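3. Oiling and first clean

Grinard table tops leave us sealed once only. Second coat is down to you – do it before the table gets used.

3.1 Wipe down with a damp cloth, well wrung out. Go along the grain. Leave overnight.

3.2 Shake the Schwaiger oil tin. Open it. Stir to the bottom, the heavy stuff sits there.

3.3 Pour a small pool in the middle and spread with the lint-free pad. Thin coat. Thinner than you think.

Pale tops show missed patches worst. Get down low and look across the surface towards a window, dull bits want more oil. Grain lines can be tight in one part and wavy in another, same board or not, so dont sand to even it out.

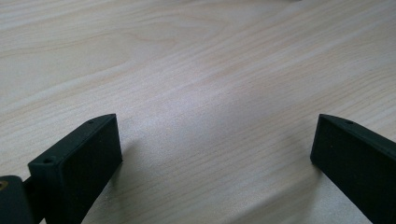

3.4 Wait 31 minutes, then buff off anything still sitting on top. Sticky means too much went on.

CAUTION: oily rags can catch fire by themselves. Lay flat outdoors to dry or soak in water before binning.

NOTE: No hot pans for 3 days. No spray polish ever.

3.5 Repeat each August, or when water stops beading.

Spare pads: order code 2629, ask for Takumi Miyazaki at the Fulberg counter. Warrenty does not cover ring marks.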